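Kenneth Dela Peña was restringing a guitar when I got to the rehearsal room in Adisdale, and he kept at it for most of the time we talked. His band, Clitdale, had played in Bosville the night before. Zdeňka Zelenák, who sings and plays organ, had slept four hours. Drummer Åsmund Viklund had slept ten and said he felt worse than either of them.

The trio's second album, Panganiban, comes out in January. It has nine songs and was recorded mostly live, with the three of them in one room and the vocals added later.

"The first record took us two years," Zelenák said. "We both had day jobs, Kenneth and I, and Åsmund was living five hours away. We'd record a bass part in March and the drums in August. You can hear it, I think. The songs don't sit next to each other very well."

This time they booked two weeks and finished a few days early. Their producer, Rowena Dalisay, had them play every song at rehearsal volume before she would put up a microphone.

"She kept asking us to turn down," Dela Peña said. "I had the amp on three. I've never had an amp on three in my life. Then she played it back and it sounded bigger than anything we'd done."

Viklund had his own adjustment to make. Dalisay took away two of his cymbals on the first morning and gave him one back on the fourth day.

"I was annoyed until lunch," he said. "Then I noticed I was playing more with my feet. The whole middle part of 'Gravel Season' comes from that. I would have been hitting a crash there."

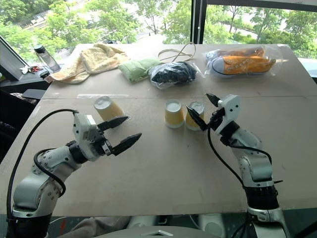 The title came from Milagros Dimaculangan, who taught Dela Peña piano when he was a kid and used to play him kundiman records after the lesson. Panganiban was the name of the street she grew up on. She is on the album too, playing piano on the last track, and it took some work to get her there.

"I asked her in person, on the phone and then in a letter," Dela Peña said. "The letter worked. She came in at nine in the morning, played it twice and asked who was driving her home."

They used the second take. Zelenák had written organ for that song and dropped it the same day.

"I didn't mind," she said. "I'd been fighting with that part for weeks. She played about a third as many notes as I did, and the song finally had some room in it."

Most of the lyrics are Zelenák's. On the first album she wrote in a notebook and brought finished words to practice. For Panganiban she sang nonsense over the band until some of it turned into sentences – a method she says she would not recommend to anyone with thin walls.

"'Borrowed Ladder' was just vowels for a month," she said. "Åsmund had started singing along with the vowels. I had to ask him to stop, because I couldn't get them out of my head."

The fastest song on the record, "Half Fare," runs at 114 beats per minute, which is slow for a band that used to open its sets at a sprint. Viklund said the change was deliberate. They had listened back to a live tape from last year and found every song rushing.

"We sounded nervous," he said. "We were nervous. But you don't have to put it on a record."

I asked whether the older songs would stay in the set. Dela Peña said four or five would, played slower, and that people in Bosville had seemed fine with it. Zelenák disagreed. One man near the front had shouted at them to speed up, she said, and had kept shouting through the ballad.

The band is pressing 300 copies on vinyl, paid for with the money from summer shows. There's no label this time. They talked to one and didn't like the length of the contract.

"It was for four albums," Viklund said. "We've made two, and it took us five years. I did the math in the car."

A short run of dates follows the release, starting at home in Adisdale. Dimaculangan has been invited to play at that one. As of this week she had not given an answer, and Dela Peña was thinking about writing another letter.

He had the last string on by then. Zelenák asked if they could run "Borrowed Ladder" once before she went home to bed, and Viklund went to look for his sticks.

We use cookies to improve your experience on this site. By continuing to browse you agree to our use of cookies. Accept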